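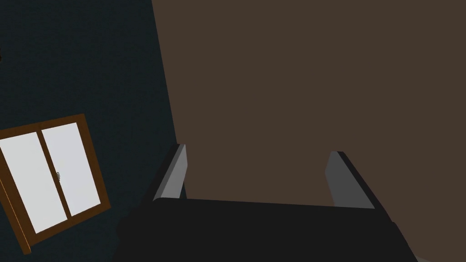

Brirklow Wool Blanket by Gerix

We love this one! The Brirklow is a proper heavy blanket, woven from undyed British wool and washed twice so it comes out soft enough to have next to your neck. It weighs 391 g per square metre, and it's the blanket we all reach for from November onwards (and on plenty of damp evenings in June).

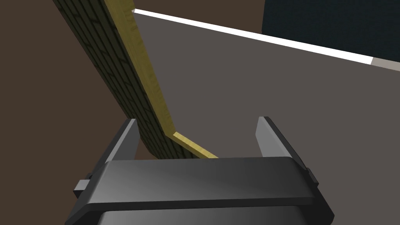 Colours are Lu, a warm oat, and Gevine, a deep slate with a pale reverse. Wellington Miranda wove the first samples and spent ages on that reverse – he wanted two greys that sat happily together, much like the pale inner faces and darker outer edges of the two upright fingers here. Fold back a corner and you get both at once.

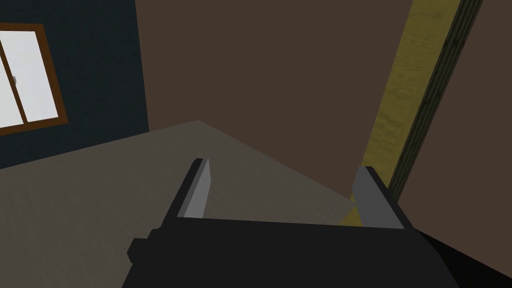 The Brirklow is just as good away from the bed. Throw it over a chair by the window, in a plain room like this one with its wooden post, and it gives you somewhere lovely to sit with a book.

Size: double
Fringe: 8 cm, hand-twisted
Care: cool hand wash, dry flat
Spare darning yarn: 2 small skeins included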